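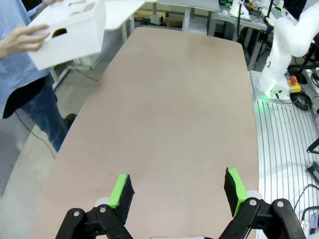
Pale table, nothing on it yet.

Hedgehog news!! The Mastden rescue has just put out its spring figures and I'm so chuffed I have to share.

359 hogs in since April. That's up to 30 in a single night during the dry spell, and Elisa Zanetti was up feeding hoglets every two hours.

One of them is Ruggiero, found in a drain at 38 grams (!!). He's eating by himself now and apparently has a real temper when you weigh him.

The appeal for a second heated room has passed £4,000. Hadi Saliba is doing the wiring for nothing, what a star.

If you're nearby, they'd love old towels and meaty cat food, any brand. No milk please, it makes them poorly.

Open day is 26th July, from late morning. Cake, a plant stall and a talk on making gaps in your fence.

I'll be on the plant stall, so come and say hello! Will post more on Ruggiero when I hear.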